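Materials Handling and Storage, Unit 6
Handout: Open Bins for Mixed Small Items
Instructor: Keith Lowther. Lab sections: Huia Katene, Signe Lund
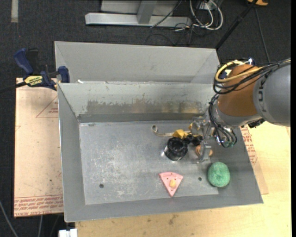 An open bin is the simplest container treated in this course. It has a floor, walls and no lid, and everything in it is stored by gravity. Items end up where the floor, the walls and the other items allow them to rest. For mixed contents this makes position hard to predict from the order of loading, and the notes below deal mainly with that.

6.1 Floor

A flat sheet-metal floor gives little resistance to sliding. Round items travel until they meet a wall or another item. Flat-sided items, such as a wedge, generally stay close to where they come to rest. A cup can behave either way. On its side it rolls, and on its base it stands until struck.

Scuffs and scratches on a metal floor record contact but not its date. Do not use them to estimate age. Where a coating has worn through to the metal, enter the patch on the inspection sheet as "coating lost" and give its location (floor, left wall, back wall). Depth is not recorded in this course.

Holes in the floor are entered separately from wear. Compare the hole diameter with the smallest item in the load before filling.

6.2 Walls

A sloping wall returns items toward the floor and reduces the usable area at the base. A vertical wall allows items to stack against it. Any ledge at the top collects scraps and should be wiped when the bin is emptied. Whitelaw's worksheet asks for wall angle; measure it from the floor, inside the bin.

6.3 Uneven loads

Contents often gather at one end. The table must then carry most of the load under that end, and the bin should be lifted from both short sides. The Clernar bin used for the calculation has a base of 898 mm by 525 mm. Compute the area in square meters, then repeat with 33 mm taken off each long side for the slope.

Answers: 0.471 and 0.412 (three decimal places).

6.4 Soft and narrow items

Straps, cords and similar items are the usual cause of tangling. A strap lying behind a rigid piece may come up with it when the piece is lifted. Remove straps first where one end is free. Glossy items should be inspected from two directions, as reflections can be mistaken for edges or dents.

6.5 Before the next lab

Complete one inspection sheet for the bin assigned to your bench. Use the terms in 6.1 and 6.2. Sketches are to be in pencil, plan view only, with the front wall at the bottom of the page. Hand sheets to Kiri Rewi at the start of the session.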